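4. Simulated close-range views and the door task

4.1 Why we look at household work from so near

Most studies on household robots report the result of the full chore: the table is cleared or it is not cleared, the cupboard is closed or it stays open. For our question this is too rough. We want to know at which moment the machine stops understanding what is in front of it, and in our experience this moment comes very often in the last part of the approach, when the view is filled by one or two surfaces and almost nothing else of the room remains.

A person who wipes a shelf or pushes an old door does not need to see the whole of it. The person remembers the room, and the hand corrects the rest. The controllers which we tested have a much weaker memory of the room. When the view becomes narrow, they must decide from texture and from edges, and both can be misleading.

For this reason we added to the Drutivley task set a group of 200 simulated starting positions, all at very short distance from furniture, posts, boards and wall parts. The rooms were built in the Grolent simulator. Each controller was started 60 times in each group of chores, and a run was stopped after 900 control steps if the chore was not finished. The chores are simple ones: wipe a flat face from top to bottom, follow an edge until its end, find the nearest free surface and put down a cup.

4.2 What makes a near view difficult

We separate three sources of difficulty. The first is the tilt. In a near view the long lines of an object often run diagonally, and a controller which was trained mainly with upright furniture tends to choose a wiping direction along the image and not along the object. The second is the similarity of colours. Grey paint, grey plaster and old grey wood are close to each other, and the border between them may be only a thin dark line. The third is the texture itself, which in simulation is a picture laid on a shape. A crack in the texture has no depth, but it looks as if it had.

Figure 4 gives one view of this kind. A controller that should wipe the smooth face must first separate it from the grained wood at its side, and the strip between them becomes quite slim in the middle part.

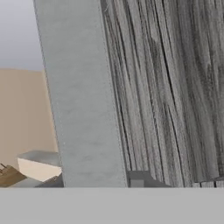 Figure 4. Simulated near view with a smooth, tilted grey-green face beside weathered grey wood. The black crack in the wood is typical of the texture details discussed in Section 4.3.

4.3 Results for near views

In total we collected 3,264 runs with all controllers, including the runs which were repeated after an error of the simulator. We kept the repeated runs separate and they are not used in the comparison.

The Favulico controller was the best one for wiping. It usually found the correct face and kept the direction of its long sides, also when the tilt was strong. Its weak point was the end of the movement. It often continued over the border and wiped a part of the neighbouring surface, which in a real kitchen would be a small problem with wood and a larger one with a hot plate.

The Ekanayake controller was more careful, and we would say too careful. It treated strong dark lines in wood as real gaps and went around them, or it waited before them until the step limit was reached. When we replaced the wood by a plain colour and left the shapes unchanged, most of this waiting disappeared. We understand from this that the shape alone was not the cause.

For putting down a cup, both controllers performed poorly in near views. They had difficulty to decide if a surface was a support or a side. Small objects seen partly behind a larger one made this worse, because their visible top faces were sometimes selected as a free place although there was no room for a cup.

4.4 Limits of this part

The simulated textures are not measured from real materials, and the light is more even than in a normal home. We also did not include touch. A simple contact sensor would probably tell a drawn crack from a real one in a short time, and a person cleaning an old board uses the fingers in the same way. Therefore we do not claim that the failures reported here would all appear with a physical machine. We claim only that a controller which depends on vision alone is not yet ready to wipe an unknown surface at short distance without supervision.

The edge-following chore is treated separately in Section 5, where the same starting positions are used with a wider view.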